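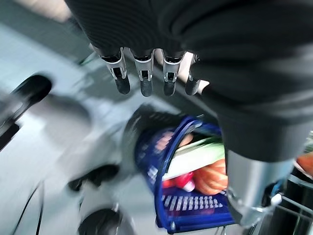 손바구니에 물건을 담는 순서는 계산대에서 꺼내는 순서와 반대로 잡는 편이 일반적이다. 무겁고 단단한 것이 먼저 들어가고, 눌리면 안 되는 것이 나중에 들어간다. 문제는 길이가 바구니 안쪽 치수를 넘는 품목이다. 파 종류가 대표적이고, 셀러리와 우엉도 같은 부류에 들어간다. 짙은 남색 플라스틱 바구니에 흰 줄기와 연두색 잎이 달린 긴 채소를 대각선으로 걸치고, 그 아래에 주황색 품목이 놓이는 배치가 내가 기본으로 삼는 형태다. 긴 것이 대각선을 차지하면 양쪽에 삼각형 공간이 남고, 작은 포장은 그쪽으로 들어간다.

지난번 글에서 냉장고 채소칸 이야기를 하다가 장바구니 단계는 따로 쓰겠다고 해 놓고 미뤘다. 3월에 파를 꽤 자주 샀고, 그동안 적어 둔 메모가 쌓여서 이번에 정리한다. 대상은 마트의 손바구니, 집으로 가져오는 가방, 집에서의 분류까지다. 카트는 다루지 않는다. 혼자 먹을 양을 사면서 카트를 쓰는 일이 드물고, 카트는 바닥 면적이 넓어 적재 문제의 성격이 다르다.

바구니의 형상

마트용 손바구니는 대체로 위가 넓고 아래가 좁다. 빈 바구니를 포개어 쌓으려면 그래야 한다. 따라서 같은 대각선이라도 바닥에서 잰 값과 테두리에서 잰 값이 다르다. 긴 채소를 바닥에 먼저 눕히면 양 끝이 벽에 걸려 가운데가 뜨고, 그 위에 무거운 것을 얹으면 줄기가 꺾인다. 대파는 흰 부분보다 잎이 갈라지는 지점이 먼저 꺾이는데, 꺾인 곳에서 진액이 나와 다른 포장에 묻는다. 그러니 바닥에는 단단한 것을 깔고 긴 것은 위쪽의 넓은 단면에서 대각선으로 놓는다.

벽면의 구멍도 고려 대상이다. 길쭉한 사각 구멍이 가로로 줄지어 있는 바구니가 흔하다. 무게를 줄이고 물이 빠지게 하는 구조인데, 얇은 비닐 포장의 모서리나 쪽파처럼 가는 잎이 이 구멍으로 빠져나온다. 빠져나온 채로 바구니를 계산대에 올렸다가 들어내면 잎이 찢어진다. 가는 잎은 벽 쪽이 아니라 위쪽을 향하게 둔다.

손잡이는 접혀 있을 때와 세웠을 때의 궤적이 다르다. 긴 물건이 테두리 위로 올라와 있으면 손잡이를 세우면서 걸린다. 나는 파의 뿌리 쪽을 낮은 구석에 넣고 잎 쪽을 반대편 구석에 기대어 둔다. 손잡이는 담기 전에 미리 세워 두고 한 손에 건 상태로 담는다. 바닥에 내려놓고 담으면 결국 손잡이를 다시 세워야 하고, 그때 위에 얹은 것들이 한쪽으로 쏠린다.

품목별 위치

당근. 밀도가 높고 표면이 단단하다. 바닥에 둔다. 봉지 포장이면 봉지 안에서 당근이 한 방향으로 정렬되도록 한 번 흔들어 준다. 정렬이 안 된 봉지는 위가 울퉁불퉁해서 그 위에 올린 것이 기운다.

감자와 양파. 당근과 같은 층. 망 포장은 구멍에 걸리므로 망의 매듭을 안쪽으로 돌린다.

두부. 포장 안에 물이 있어 기울어지면 안 된다고 생각하기 쉬운데, 밀봉 상태라면 세워도 새지 않는다. 문제는 눌림이다. 윗면 필름이 눌리면 모서리가 깨진다. 당근 옆에 세워 넣고 위에는 아무것도 얹지 않는다.

유리병. 고추장이나 소스 종류. 바닥의 구석. 병끼리 닿지 않게 사이에 채소 봉지를 끼운다. 뚜껑이 넓은 병은 뒤집어도 안정적이지만 집에 와서 열 때 내용물이 뚜껑에 붙어 있어 권하지 않는다.

버섯. 팩 포장이면 중간층, 봉지 포장이면 맨 위. 200g짜리 팽이버섯 봉지는 진공에 가까워서 의외로 잘 견딘다. 느타리는 견디지 못한다.

대파와 리크. 위층 대각선. 둘은 모양이 비슷해도 다루는 법이 조금 다르다. 리크는 흰 부분이 굵고 잎이 납작하게 겹쳐 있어서 휘지 않는다. 대파는 잎 속이 비어 있어 눌리면 납작해진다. 둘을 같이 살 때는 리크를 아래에 둔다.

잎채소. 마지막. 상추 봉지는 공기가 들어 있어 부피에 비해 가볍고, 다른 물건이 흔들리지 않게 눌러 주는 역할도 한다.

작은 포장. 향신료, 껌, 건전지 같은 것. 대각선 양쪽의 빈 공간에 넣되 눈에 보이는 높이에 둔다. 바닥으로 내려가면 계산대에서 빠뜨린다. 나는 이렇게 빠뜨린 월계수 잎 한 봉지 때문에 Vevari까지 되돌아간 적이 있다. 직원이 바구니 더미에서 찾아 주었고 계산은 그때 했다.

계산대에서

내가 다니는 Vevari는 Mikedville 지점이다. 무인 계산대의 받침이 좁아서 바구니를 놓는 쪽과 담은 가방을 놓는 쪽의 폭이 다르다. 바구니 쪽이 넓고 가방 쪽이 좁다. 위에서부터 꺼내면 잎채소가 먼저 나오고 당근이 마지막에 나오므로, 그대로 가방에 넣으면 적재 순서가 뒤집힌다. 이 문제를 처리하는 방법은 몇 가지가 있다.

첫째, 꺼낸 순서대로 찍고 가방 쪽 받침에 늘어놓았다가 마지막에 한꺼번에 담는다. 받침이 좁으면 불가능하다. Vevari에서는 세 품목만 올려도 가장자리가 찬다.

둘째, 긴 것을 걷어 내 옆에 세우고 바닥의 무거운 것부터 꺼낸다. 대각선으로 놓은 파는 한 손으로 들어낼 수 있으므로 이 방법과 잘 맞는다. 파를 들어내면 그 아래가 바로 드러난다. 나는 대부분 이렇게 한다.

셋째, 가방을 두 개 가져가서 하나는 무거운 것, 하나는 가벼운 것으로 나눈다. 가장 확실하지만 양이 적은 날에는 가방 하나가 거의 빈 채로 남는다.

무게를 재는 방식의 계산대에서는 파를 옆에 세워 두는 순간 오류가 나는 경우가 있다. 받침이 아닌 곳, 이를테면 바구니 쪽 선반의 벽에 기대면 괜찮다. 가방 쪽 저울에 잎이 닿아도 오류가 난다. 저울이 꽤 민감하다.

가방

가방은 Korbridge의 직사각형 천가방을 쓴다. 바닥판이 따로 들어 있는 모델이고, 바닥판을 빼면 접어서 주머니에 들어간다. 손잡이가 두 종류 달려 있는데 짧은 쪽은 쓰지 않는다. 어깨에 메면 긴 물건이 팔꿈치 뒤로 나가서 문을 지날 때 유리하다.

바구니에서는 대각선이었던 파가 가방에서는 수직이 된다. 가방은 높이가 있고 위가 열려 있으므로 길이가 문제 되지 않는다. 뿌리를 아래로, 가방의 네 모서리 가운데 몸 쪽 모서리에 세운다. 몸 바깥쪽 모서리에 세우면 걸을 때마다 잎이 흔들리고 버스에서 옆 사람에게 닿는다. 666번 버스는 저녁 시간에 통로까지 차기 때문에 이 차이가 크다.

당근 봉지는 바닥판 위에 눕히고 그 위에 두부를 올린다. 바구니에서는 두부 위에 아무것도 얹지 않는다고 썼는데 가방에서도 같다. 두부 옆 공간에 유리병을 세우고, 남는 틈은 접은 신문지로 채운다. 신문지는 나중에 파를 싸는 데 쓴다.

Heino Eglītis가 지난 글에 댓글로 파를 반으로 잘라서 담으면 이 모든 문제가 없어진다고 했다. 맞는 말이다. 매장에서 잘라 주는 곳도 있고, 처음부터 절단해 포장한 제품도 있다. 다만 자른 면은 금방 마르고, 냉장고에서 냄새가 더 난다. 당일에 다 쓸 양이면 잘라 오는 쪽이 낫고, 며칠에 걸쳐 쓸 양이면 통째로 가져와 집에서 처리하는 쪽이 낫다. 나는 한 단을 사면 대개 한 주를 넘겨 쓰므로 후자를 따른다.

집에서의 분류

도착하면 가방을 조리대에 올리고 긴 것부터 꺼낸다. 파를 먼저 치워야 나머지가 보인다. 작업 순서는 다음과 같다.

파를 신문지 위에 눕히고 묶은 끈이나 테이프를 푼다. 테이프가 잎에 붙어 있으면 잎 방향으로 뗀다. 반대로 떼면 겉껍질이 같이 벗겨진다.

뿌리에 흙이 있으면 씻지 않고 털기만 한다. 물이 닿은 파는 보관 기간이 확연히 짧아진다. 이미 씻겨 나온 제품은 종이 타월로 겉의 물기를 닦는다.

잎이 갈라지는 지점에서 한 번 자른다. 흰 부분과 잎 부분은 쓰임도 다르고 상하는 속도도 다르다. 잎이 먼저 상하므로 잎부터 쓴다.

흰 부분은 보관통 길이에 맞춰 다시 자른다. 내 보관통은 Morgan에서 산 뚜껑 달린 긴 통이고, 바닥에 물받이 망이 있다. 망 아래 종이 타월을 한 장 깔고, 젖으면 교체한다. 통 안에서도 세워 두는 편이 눕혀 두는 편보다 오래갔다. 조건을 통제해서 비교한 것은 아니다.

리크는 잎 사이에 흙이 끼어 있어서 자르기 전까지 씻을 수가 없다. 통째로 신문지에 싸서 채소칸 뒤쪽에 눕힌다. 쓸 때 세로로 갈라 흐르는 물에 10초씩 벌려 가며 씻는다. 바깥의 진한 잎은 질겨서 볶음에는 맞지 않고, 육수를 낼 때 넣는다.

당근은 봉지에서 꺼낸다. 봉지 안쪽에 물방울이 맺혀 있으면 그 부분부터 무른다. 닦아서 종이 타월에 싸고, 구멍을 낸 봉지에 다시 넣는다. 잎이 달린 당근은 잎을 바로 잘라 낸다. 잎이 붙어 있으면 뿌리의 수분을 계속 가져간다.

두부는 포장째 아래 선반에 넣고, 유리병은 문 쪽 칸에 넣는다. 문 쪽 칸은 온도 변화가 크지만 염도가 높은 장류에는 별 영향이 없었다.

남는 문제

우엉은 아직 해결하지 못했다. 바구니의 대각선보다 길고 잘 휘지도 않는다. 테두리 밖으로 나오는 것을 감수하고 손잡이와 평행하게 걸쳐 드는데, 진열대 모서리에 자꾸 부딪힌다. 따로 손에 드는 사람도 있지만 그러면 다른 물건을 집을 손이 없다. 절단 우엉은 갈변 방지 처리가 되어 있어 식감이 다르고, 조림을 할 때 차이가 난다.

바구니를 두 개 겹쳐 쓰는 방법도 시도해 봤다. 손잡이가 서로 엇갈리면서 위쪽 바구니가 들떠 안쪽 깊이가 줄었고, 구멍으로 잎이 빠지는 것은 막혔다. 얻는 것에 비해 무거워서 한 번으로 그만두었다.

다음에는 채소칸 칸막이를 다시 배치한 내용을 쓸 예정이다. 칸막이 간격은 이미 재 두었고, 파 보관통이 들어가려면 왼쪽 칸막이 하나를 빼야 한다.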